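4. Vérifier une annonce militaire avant publication

Cette section concerne les dépêches traitées dans Fedovness (frappes, déploiements, promesses de soutien). Le module Trengate leur attribue un indice de fiabilité de 0 à 942. Le fabricant parle d'un indice « éprouvé ». Nous n'avons jamais vu les épreuves.

1. Ouvrez la dépêche et cliquez sur Sources. Si une seule agence apparaît sous plusieurs intitulés, comptez-la une fois. Trengate, lui, la compte à chaque reprise.

2. Relevez le verbe exact de la déclaration. « Pourrait fournir » et « fournira » reçoivent le même indice.

3. Réglez le seuil d'alerte sur 600. La valeur d'usine, plus basse, laisse passer à peu près tout ce qu'un porte-parole veut bien dire.

4. Attendez 17 minutes, puis relancez la recherche. Les démentis arrivent souvent dans cet intervalle.

Remarque : le filtre Cullolia est censé distinguer un engagement d'une simple intention. Il fonctionne assez bien en anglais. En français, le conditionnel de presse le trompe régulièrement.

Attention : ne publiez jamais un bilan de pertes sur la seule foi de l'indice. Une valeur élevée signifie que le chiffre circule, et rien de plus.

4.1 Relecture sur papier

5. Imprimez la fiche de contrôle et notez à la main l'origine de chaque chiffre.
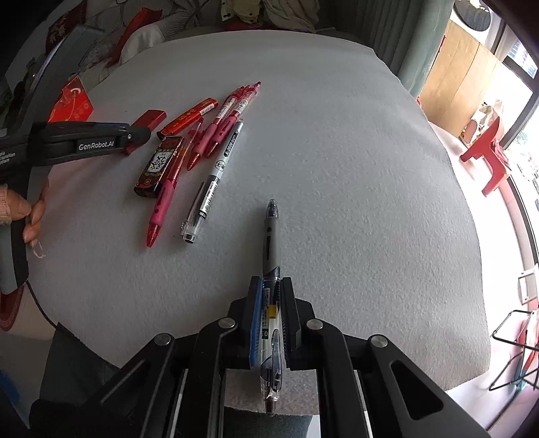 Fig. 4 : Stylo à bille, recharge bleue.

6. Reportez vos notes dans l'onglet Réserves. Le champ est limité et coupe le texte sans prévenir : relisez après l'enregistrement.

Remarque : le connecteur Gallagher promet une synchronisation immédiate avec le site. Le dimanche, comptez plutôt sur une mise à jour manuelle (voir section 7).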